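Lurkham House respite project – update for the Weven Fund
12/8/24

Hi Ynyr,

Sorry this is a few days behind, it's been one of those months! The short version is that we're open, we're nearly full, and your grant is mostly spent on the things we said we'd spend it on.

We've had four families stay since the last report, two of them for a second time, which made my week. The Billbridge carers' group has started sending people our way without me having to chase, and the phone line is busy enough on Mondays that I've moved my own paperwork to the afternoon. Mrs. Workneh has taken over the meal rota and the food has gone up a notch (her lentils are already being requested by name).

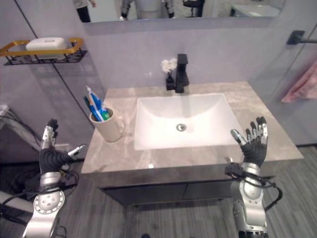
Night cover is still the sore spot. I budgeted for two sleep-in staff and I've only managed to hire one, so I've been doing a lot of Fridays myself. I have a second person interviewing next week and I like her a lot on paper. If she says yes, we can take weekend bookings again in the new year – there's a waiting list for those already.

On money, we're $200 over on heating and under on training, as the first aid course got pushed back. I'd like to move the one across to cover the other if you're okay with that. Just a quick yes by email is fine.

The guest comments from June onward are typed up and I'll send them separately. Come and visit when the roads are better, and bring your boots, the lane is a mess.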